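Budgeting for a second two-arm station: what belongs in the capital request?

Asked 2/19/23 in Equipment Planning

Our department at the Grallside site is preparing a capital request for a second two-arm tabletop station. The intended work is cable handling: picking up coiled cables and placing them in a clear plastic bin. The Gorance quotation covers the arms and the mounting rail only. Bins, sample cables and spare gripper parts are listed nowhere. Should these be included in the capital request or charged to operating supplies?

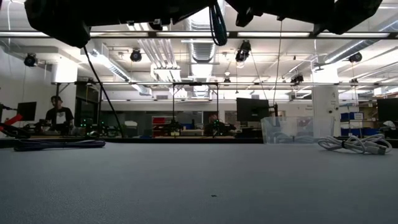 Illia Holovko: Consumables should be kept out of the capital request. Our finance office returns any line under $1,000 that is not permanently attached to the equipment. We carry $300 per station each year under supplies – cables wear out sooner than one expects.

Second answer:
Please confirm whether the quotation includes installation. Ours did not, and the additional charge was $1,156, billed in January after the budget had closed. Request a separate line for it.

Third answer:
Depends on your policy. We put everything on one order and it went through. Get 5 spare bins.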